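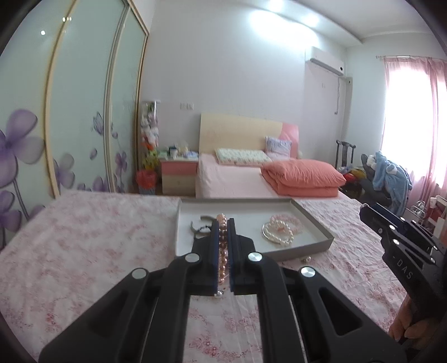 J'ai pris le kit d'entretien Bakke à 38 euros pour ma paire de pinces à main, et franchement j'en suis ravie ! Les patins bleus se changent en 2 minutes (un coup de chiffon avant de coller, sinon ça glisse), et la graisse pour les pivots ne coule pas.
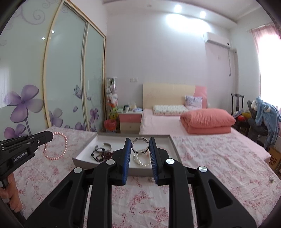
Pour régler l'écartement des mâchoires, je me sers d'une bague argentée : si elle tient bien droite, c'est bon, sinon on resserre d'un quart de tour. Seul bémol, la clé fournie, trop courte, j'ai gardé ma vieille Astwood. Je rachèterai !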